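Notes for the lunchtime talk: eating lunch when half the team is out

Start with the week in May. Four of us at the Sostport office were home sick or looking after sick kids, and the rest covered their phones. I ate crackers at my desk three days running. Ask who has done the same.

Then the rule we set afterward. Everyone on shift gets a real lunch away from the desk, even if it's short. Whoever covers the phones eats first the next day.

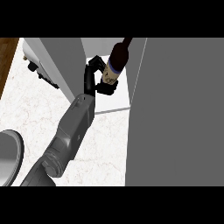
Page last changed: May, after the Zemetbridge run-through

Places to eat near the office. Santoro has a lentil and fennel salad that keeps well if you get called back. Prollora is slower, so order ahead. Both let you take soup out in your own jar.

Food from home. Read out the grain bowl:

- cooked barley
- roasted squash
- white beans
- chopped kale, rubbed with oil and salt
- lemon dressing, packed separately

Make two portions on the night before a long shift. Use 200 grams of dry barley. It will be too much for two, and the rest goes in the freezer.

Pause for questions on the barley. At Zemetbridge they asked if rice works. Yes, but cool it fast and keep it in the fridge.

Sick days. Say plainly that people should stay home. Coverage is for the manager to sort out, and the cover list is at extension 2239.

Handout is by the door. Recipe on the front, cover list on the back.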